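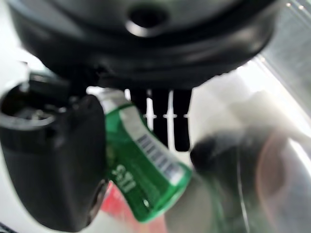 A green drinks can with its barcode showing. Le Goff would like you to keep yours.

218 shares
46 comments

Séverine Le Goff has a cupboard under her stairs that she calls the bank. It holds empty drinks cans, rinsed and bagged, and when I visit at half past ten in the morning she makes me look at it before I have taken my coat off.

"Everyone says they recycle," she says. "Ask them where it goes. They point at the bin."

Le Goff runs Plodow, a can return scheme that has been going in Lisby since July. You save your cans, take them to the old ticket office, have each barcode read and get a credit to spend in one of the shops that have signed up. I had come with doubts, and I left with most of them.

The first is the obvious one. Lisby already has a kerbside collection. It takes cans. It costs the person at the door no effort beyond walking to the gate. Why would anyone store sticky metal in the house for a fortnight and carry it across town for pennies?

"Because they do," Le Goff says. "You can find it strange. I found it strange." She opens a school exercise book and turns it round to face me. In its first month Plodow took in 1037 cans. In the second it took 1013. I point out that this is a fall. She says it rained.

I ask how many people brought them. She is slower with that one. The book has 302 names in it, but a name goes in when someone signs up, and she agrees that a good many of them have never come back. "They like the idea," she says. "They like it in the doorway, with a leaflet in their hand."

Then there is the barcode business. Plodow will only credit a can if the code can be read, so no crushing. Le Goff is fierce about this. Crushing is what most of us were taught to do, and it does save room, and a household that drinks a lot of fizzy water will fill a cupboard very fast if it can't stamp on anything. She demonstrates with a can from her own bag, pressing a thumb into the side until the stripes buckle.

"There. Now it is only metal."

But it was always only metal, I say. The metal is what's worth something. A flattened can melts as well as a round one.

"Yes, and a flattened can, you can bring me the same one twice." She drops it in her kitchen bin, sees me looking, and fishes it out again.

I never did get to the bottom of how an uncrushed can is any harder to bring in twice. Her answer involved a marker pen.

Money is where she becomes vague. The credits are paid for by Fekis, a soft drinks wholesaler in Veres, which gave a starting sum and may or may not give another. Le Goff says the firm has been "very correct". When I ask if it bothers her that a company selling cans is paying people to feel better about buying them, she gets up and fills the kettle.

"Of course it bothers me," she says, with her back to me. "You want me to wait for clean money? The cans are on the verge now. They are in the hedge."

That is fair, and I wrote it down. It is also true that the cans in her exercise book mostly didn't come out of hedges. They came out of kitchens, where they would have gone into the kerbside box anyway. I put this to her twice, in different words. The first time she said it was a council argument. The second time she said that more than 500 of them came from one football club, which used to throw everything in with the general rubbish, and had I thought of that?

I hadn't — and if it's right, it is the best thing I heard all morning. The club's entry in the book reads "football, bags, lots".

She would like to open a second counter in Veres before winter. She would like the shops to raise the credit. She would also like people to stop leaving half an inch of cola in the bottom, which she mentions three times, once while holding the front door open for me.

On the train home I finished a can of lemonade and looked for somewhere to put it. I crushed it first, out of habit.

46 comments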